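Packing again. Bag has to be shut by six, it's almost five and I've decided to write a post. Priorities.

So, the trip. Three weeks, one carry-on, same as last April. People keep asking how I do it and the answer is badly, but I do it. Quick notes while the kettle goes. 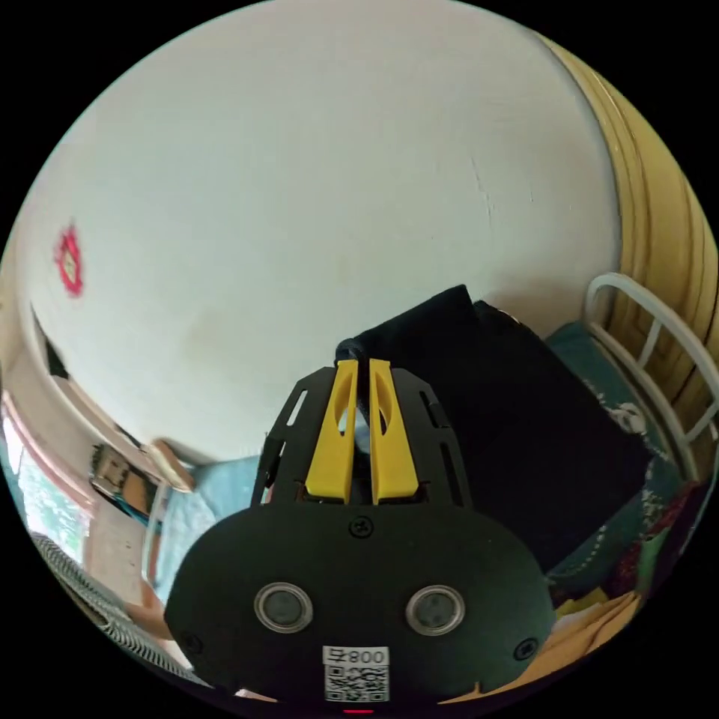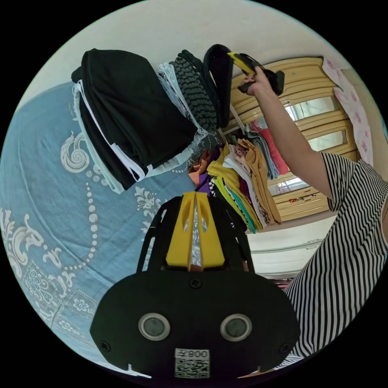
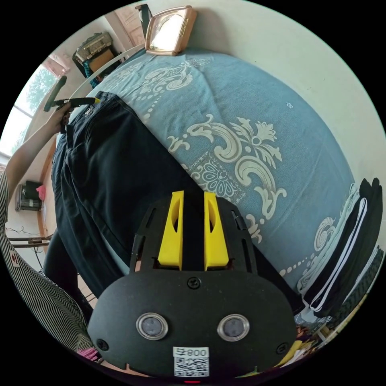

First thing. Pants. Two pairs, total. One on you, one in the bag. I used to take five and wear the same two anyway, and then carry the other three up every staircase in Braltau. Never again. Dark ones hide coffee. Get dark ones.

Rolling vs folding, I know, everybody fights about this. Lawal Uzor rolls everything, even shirts, swears by it. I fold pants and roll the rest. Pants rolled up come out looking like I slept in a hedge. Fold in half, then thirds, flat at the bottom of the bag, shoes on top of nothing, shoes go at the sides.

Shoes!! One pair plus flip flops. I took boots to Nogueira once for a hike that got rained out and they weighed more than everythign else put together. Wore them on the bus home in a sulk.

Toiletries: half of what you think. They sell toothpaste in other places. Bar soap, not liquid. Dry it first or your socks will smell like a hotel for a week.

The bag itself is still the old Wultero, 40 liters, zipper a bit sticky on one side. Candle wax on the teeth, works fine. Guido keeps telling me to buy the 50 liter and I keep saying no, I'd fill it. You always fill it. Same as closets.

Laundry. Every 3 days, in the sink, underwear and T-shirts only. Roll wet stuff in a towel and stand on it. Really stand on it. Then hang it somewhere with a window. Pants get washed once, maybe, at a proper laundromat, and I sit there with a sandwich and read. Kind of my favorite part of the last trip to be honest. The one in Drando had a cat.

Things I forgot last time: plug adapter, nail clippers, the good pen, a printed copy of the booking. Things I brought and never touched: travel iron, second book, umbrella (borrowed one, then lost it, sorry Guido).

Oh and money. I wrote down every penny last year and the whole thing came to 2,261, flights included, which I was pretty pleased with untill I saw how much of it was airport food. Making sandwiches tonight. Cheese, the boring kind, wrapped tight.

Ok kettle's done, still haven't found my passport. Probably in the coat. Will post from the road if there's wifi.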